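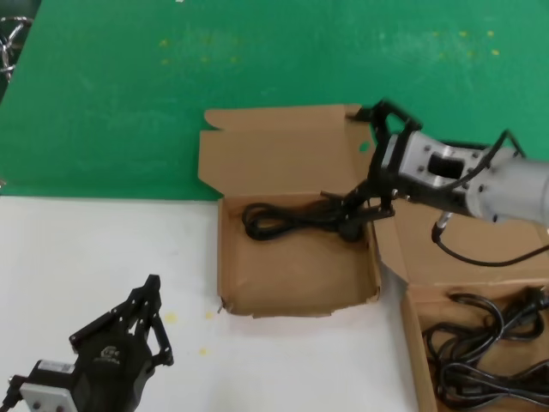 An open cardboard box with its back flap folded up.

Box gardening (Harnum and district)

Box gardening is growing vegetables and herbs in old cardboard boxes, and it's my favourite subject on this wiki, so forgive me if I go on a bit! The box gets filled with compost, planted up and stood on bare soil, and by autumn most of it has rotted down into the ground.

I first came across it in Harnum, where people call it "tray planting" (in Cestwood, four miles off, they say "boxing up" and will correct you). The earliest write-up I've found is a booklet by Ashraf Lamrani, who grew lettuces for 20 years behind the old Cherkaoui bakery and got his boxes from there too. He lists 57 plants he tried. Carrots did badly, which matches my own luck with them.

Method

Peel off any tape and labels first. I like a shallow box for salad leaves and a deep one for potatoes, and I always put two layers of card on the bottom. Water the card well before the compost goes in – Lamrani skips this, but mine dried out in June when I followed him. Glossy printed card is best left for the recycling.

Varieties

The local favourite is a small, floppy lettuce called Bedo, which is ready in roughly 13 weeks and bolts if you so much as look at it in hot weather. I still grow it every year! Chives, radishes and dwarf beans all do nicely as well.

See also: Straw bale growing; Cestwood seed swap; Leaf mould

Last edited May 12, 2024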